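Home Styling on a Small Budget
Notes for Session 4 - The Entryway
Shireen Shabalala

Hi everyone! Tonight is all about that little patch of floor just inside your front door. Mine was a disaster for years (keys in the fruit bowl, mail on the stairs), so I get very excited about this one. Please have your room sketch from last time handy. 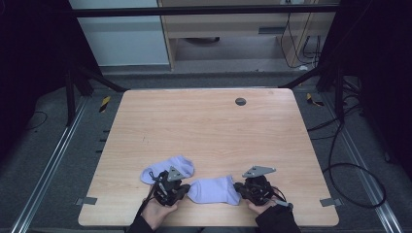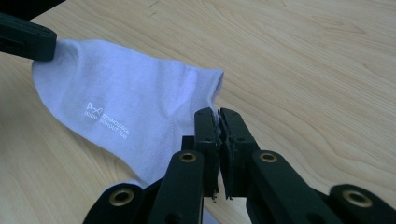 1. Pick a landing spot

You need one flat surface near the door, and it can be tiny. A narrow shelf is plenty. Put a shallow dish on it for keys and stop there for a week before you add anything else - I mean it, Bogdan!

2. Hang a mirror

Go bigger than feels right. Hang it so the middle sits at eye level for whoever uses it most, and try to catch some light from a window or lamp. Thrift store frames look great with a coat of paint.

3. Warm up the light

Swap the harsh overhead bulb for a warm one, or tuck a small lamp on the shelf. Dineo clipped hers to a coat hook and I'm still jealous.

4. Add one thing you love

A print, a plant, a funny old vase. Change it in October if you like a fall look.

For next time

Clear your entryway completely, sweep it, and live with it bare overnight. Then bring me a list of what you missed.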